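Print this page
E-mail this article

Keep the planner away from the labels

Augustina Alhassan

18 September 2020

The argument in our office this month has been over where a grasping system should keep its knowledge of what things are. Most of the stacks I have been asked to review put it near the front. A detector draws a region on the image, a classifier gives the region a name, and the name selects a grasp routine from a table. The controller then runs the routine and reports success or failure. It is easy to draw on a whiteboard and easy to demonstrate. I think it is the wrong way to divide the work, and I want to set out why in terms of the software, leaving the mathematics to people who do it better.

Start with what the name is used for. In the Milov code base, which I maintained for two years, the label "bowl" opened a file of parameters: approach angle, finger opening, closing speed, lift height. There was one file per class. When a new vessel failed, somebody would add a subclass. By the time I left there were 121 such files, many of them copies of one another with a single number altered. The classifier had to be retrained whenever a subclass was added, and each retraining moved the boundaries between the old ones. A change made for a baking dish would cause failures on a mug, and the regression run would find it the following night if we were lucky.

The fault was structural. A controller does not need to know that an object is a bowl. It needs to know where there is an edge that two fingers can close across, how thick that edge is, which way the surface normal points, and what free space lies on either side. These are local geometric facts. A name stands in for them badly, because objects that share a name can differ in every one of those quantities, and objects with different names can agree in all of them.

Esi Owusu, who wrote most of the Mumenska planner, made this point to me in a code review some time ago and I did not accept it. My objection was that perception is noisy at the edges of things, in the literal sense. Depth sensors return poor values at rims. Polished metal gives back the surroundings and not itself, transparent plastic gives back very little, and glazed ceramic produces highlights that slide about as the wrist moves. A class label, I said, was at least stable from one image to the next. One could look up a known rim thickness and ignore the bad depth readings. 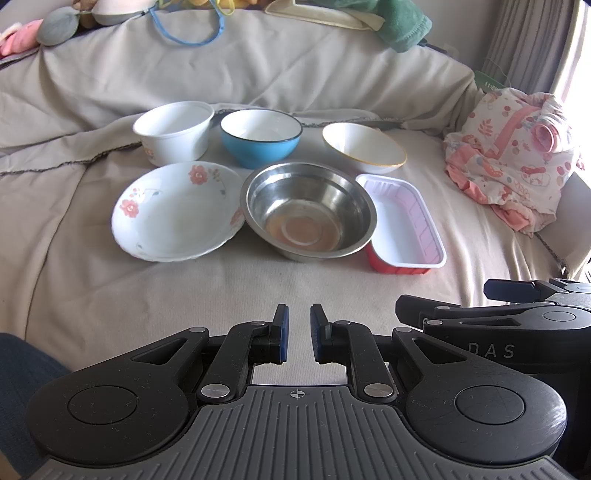

Her answer was that stability of the wrong quantity is worth very little. A thin enamelled rim and a thick rolled one will both be called a container with high confidence, and the confidence tells the controller nothing about how far to close. If the depth at the rim is poor, the system should carry that forward as a wide interval and let the planner choose a slower approach or a second view. Replacing the interval with a figure from a table hides the uncertainty at exactly the stage where something could still be done about it.

I came round to this after reading logs. We had 3714 recorded attempts from the Brisomik trials, and Abdul-Rahman Tsikata had written a tool that replayed each attempt against the planner with one module swapped out at a time. With the classifier replaced by the hand-checked correct label, the failure rate barely moved. With the rim estimate replaced by a measured one and the labels left as they were, mistakes included, more than 700 of the failures went away. We had spent the better part of a year improving the classifier.

One can quarrel with the replay method. It assumes that the object would have behaved in the same way under a different command, and for contact this is false. A dish that is nudged will turn. Tsikata was careful to count only those attempts in which the first contact came after the point of divergence, and this cuts the usable set and biases it towards cleaner approaches. I accept that the size of the effect is uncertain. I do not think its sign is.

There is a second reason for keeping names out of the planner, and it concerns testing. A function that takes local geometry and returns a ranked list of finger placements can be tested with generated input. One can sweep the rim thickness, tilt the opening towards the wrist and away from it, bring a neighbour closer until the outer finger no longer fits, and check that the ranking changes where it ought to. No camera is needed and no trained weights. The tests run in seconds and mean the same thing next year. A function that takes a class name can only be tested by listing the class names, and the list tells you nothing about the next object somebody brings in.

Tilt deserves a word of its own. In most of the catalogues I have seen, vessels are modelled upright, on a hard level surface, because that is how they were scanned. Put the same vessel on bedding or a cushion and it settles at whatever angle the fabric allows. The rim plane is no longer parallel to anything in the robot's world model. Milov dealt with this by adding a pose refinement step, which fitted the stored mesh to the observed points and rotated the stored grasp to match. It worked where the mesh was correct. Where the mesh belonged to a similar item from another maker, the fit converged happily to something a finger's width out, and reported a low residual. A planner that reads the rim directly has no upright assumption to undo.

Soft supports cause trouble downstream as well. The usual collision check treats the support as a plane with a safety margin. On a creased sheet the margin is either too small at the ridges or so large that it forbids shallow dishes altogether. The Mabaso group handle this with a height map refreshed before each approach, and a compliance value that permits light fingertip contact. It costs some computing time per cycle. I think it is worth paying, and I would pay it before I paid for a larger detector.

Now the case against me, which is a fair one. Milagros Palma has pointed out that a robot which does not know what it is holding will do foolish things with it. It may pick up a full bowl by one side of the rim and tip it. It may grip painted porcelain with the force suited to steel. It may put a food tray where the shoes go. All true. Names carry information on contents, fragility, weight and purpose that cannot be read from the shape of an edge.

My reply is that this information belongs in the task layer, and should reach the planner as constraints. "Keep the opening level" is a constraint. So is "do not exceed this force", and so is "leave the inner surface untouched". The planner can honour them without being told whether the object is a soup bowl or a dog's dish. If the label is wrong, the result is an unsuitable constraint, which can be logged, inspected and overruled. In the older arrangement a wrong label produces a wrong motion, and the log says only that the routine for that class was run to completion.

Palma's further objection is that constraints multiply just as parameter files do. She may be right. We have a dozen or so at present, and I can already see two that overlap. But they combine, and the parameter files never did. A level opening and a force limit can be applied together to an object that neither author had in mind. With files, that object would have been one more file.

The interface is where I would urge people to spend their time. Ours passes a list of candidate edges, each with a position, a direction, a thickness interval, a clearance on both sides and the age of the observation. The age was Tarcísio Aguiar's addition, and it has caught more faults than the rest of the message put together, mostly edges measured before the wrist moved and acted on afterwards. The class label is not in the message. We left a spare field for it in the first version, and within a fortnight three modules had begun to read it, so in November we are taking the field out.

Print this page
E-mail this article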